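ok so I finally caved and did the thing where you stop using your phone as an alarm clock. thread, bc three of you asked and my DMs are a mess

backstory: I've been a bad sleeper since college. not the dramatic kind, just the kind where it's 1:40 am and I'm reading reviews of a waffle iron I will never own

my coworker Shireen Xaba has been on me about this for ages. she leaves her phone in the kitchen at 9:30 every night and then has the nerve to show up on Thursday mornings looking like a person in a vitamin commercial

so step one was buying an alarm clock. do you know how many alarm clocks there are?? I wanted one that tells time and makes a noise. I got offered sunrise lamps, a subscription, and one that rolls off the nightstand and makes you chase it

ended up with a little Domik one from the hardware store, $20. two buttons and a dial. the tick is louder than I'd like so it lives inside my sock drawer, and I can hear the alarm through the socks just fine

night one: terrible. I kept reaching for the phone like a missing tooth. got up, went to the kitchen, looked at it, went back to bed. did that twice

night two: read 2 chapters of a Kneževič mystery my aunt gave me, the one with the ferry. fell asleep with the lamp on and woke up with the book on my face. I'm counting it as a win!

night three I cheated. there was a group chat situation. we don't need to get into it

by the end of the first week I was falling asleep before 11 most nights, which for me is unheard of (I once watched an entire documentary about grout at 3 am)

the weird part is the mornings. I used to get through so much stuff before my feet hit the floor. news, email, somebody's vacation, somebody's opinion about somebody's vacation. now I just lie there and wonder if we have eggs

also my screen time report came in and I'd like to share it in the spirit of accountability: 548 minutes less than the week before. that's over nine hours. NINE. what was I even looking at

Châu Chu asked in the replies what I do if there's an emergency. fair question! ringer's on loud and my mom and sister can get through do-not-disturb. the apartment is tiny, I'd hear it from the parking lot

new rule since it's been going OK: no phone at breakfast either. just coffee, toast, and whatever's in front of me 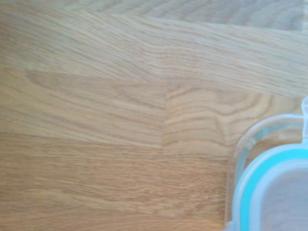
breakfast feed, mostly wood grain plus one corner of a clear container

I have thoughts about those wavy lines now. strong ones. I also finished the ferry mystery and it was NOT the harbor master

things I miss: checking the weather in bed, my word game streak (159 days, rest in peace), and looking up an actor's age the second I wonder about it. I keep a sticky note for those now. it's mostly actors

if you want to try it, start with a weeknight and get a book that's a little boring. Shireen says a charger in another room helps more than willpower and I hate that she's right

ok it's 9:26, phone's going in the kitchen. if you reply after this I'll see it over toast. I mean after toast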